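Notes for session 2 — working rules for arm cells with soft goods
11 May 2024. Handout goes with the Dasthorpe bench course. Bring it to lab, you will need the checklist part.

Last time = hard parts, fixed jigs. Today = cloth, paper, film, anything that won't hold its shape. Most of the rules carry over, a few don't. The Tsao sheet (the two-page one, yellow cover) has the long version. Read that before August if you are sitting the test.

## Before power on

- Walk all the way round the bench. Look for mugs, phones, loose screws.
- E-stop where the operator's hand is, not behind the monitor.
- Press it. Don't just look at it. Log that you pressed it.
- Speed cap set to teaching value. For our arms 115 mm/s, no exceptions for "quick tests".
- Sleeves rolled, lanyard off, hair tied.
- One person has the controls. Say out loud who.

## Cables

This is where people lose marks, and where benches lose an afternoon.

- Follow each cable with your finger from plug to joint. If you can't follow it, it isn't routed yet, it's just lying there.
- Leave slack for the full wrist turn, then check at both ends of the travel.
- No loops in the workspace that a fingertip can hook. A loop on the tabletop counts as in the workspace.
- Connectors you can reach without leaning over the arm.
- Label both ends. Nodik labels are fine, masking tape is fine, nothing is not fine.

## Soft goods, the extra rules

- Closed fingers while traveling over the cloth. Open only once you're at the pick point.
- Pick at a corner or a narrow part if there is one. Flat middle of a sheet is the hardest place to grab.
- Come in slow and stop short, then check the height. Varnished wood marks easily and finger tips chip.
- Glossy tables throw glare into a wrist camera. Matte mat, or move the lamp. Re-check after anyone touches the blinds.
- White on white is bad for depth. Don't trust the first reading, take two.

Fingers shut in the first, spread either side of the cloth in the second:

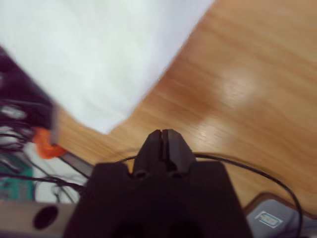
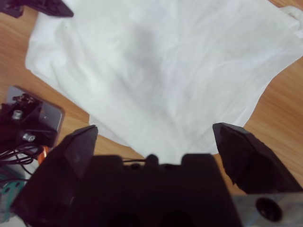
Tikirance asked whether the closed-while-traveling rule still makes sense on short moves, when opening and closing costs more time than the move itself, and said their own bench dropped it for anything under a hand's width.

Fair point, and the rule does cost cycle time. Answer for this course: keep it. A short move with open fingers can still drag a fold along, and then your pick point has gone somewhere else and the log is wrong. If your own site wants an exception, write it down, with the distance, and get it signed. Unwritten exceptions get longer every month.

## During the run

- Hands out of the reach circle while the arm is enabled. Straightening the cloth "just a little" = hands in the circle.
- Want to fix the cloth? Pause, wait for the brake, disable, then reach.
- Two arms on one bench: both get disabled. Not only the one nearest you.
- If the cloth snags, stop. Do not jog backwards to free it, you'll pull harder on whatever it caught.
- Talk before you re-enable. "Clear?" "Clear." Feels silly, do it anyway.

## Logging

Minimum for each run: who had the controls, speed cap, start pose of the cloth (photo is ok), pick point, stopped or finished. If stopped, why, in plain words. "Error 87" is not a reason, write what the arm was doing when it came up.

Don't tidy the log afterwards. A crossed out line is fine, a missing line is a problem. Failed picks stay in with teh good ones.

## End of session

- Park the arm, disable, power off. In that order.
- Check the fingers for threads and lint, the pads too.
- Cloth folded, back in the bin, damaged pieces in the other bin.
- Coil spare cable off the table.
- Sign the sheet by the door

For next time: bring one run log with at least one stopped run in it. Also read the section on guarding in the Tsao sheet, we'll start from ther.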